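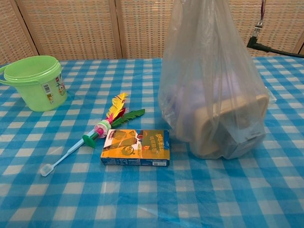 A toothbrush with a pale blue handle and white bristles.

Why do we brush our teeth?

Run your tongue over your front teeth first thing in the morning. Do they feel a bit furry? Mine do, every single day! The furry stuff is called plaque, and it's full of tiny living things called bacteria. They're far too small to see, but your mouth is a lovely warm home for them.

Bacteria like sugar as much as I do. When you eat a biscuit, they have a nibble of the leftovers and make acid - and acid slowly wears away enamel, the hard white coat on your teeth. If it makes a hole, that's called a cavity (ouch).

Brushing sweeps the plaque off before it can do much harm. I do the outsides first, then the insides, then the bumpy tops at the back, where bits of toast love to hide. Little circles work better than scrubbing hard. Spit out the toothpaste at the end but don't rinse, so the fluoride stays on your teeth and keeps helping.

When I was 9 I used to wet my brush and pretend I'd done it. My dentist wasn't fooled for a second!

Words by Ashton Quinlan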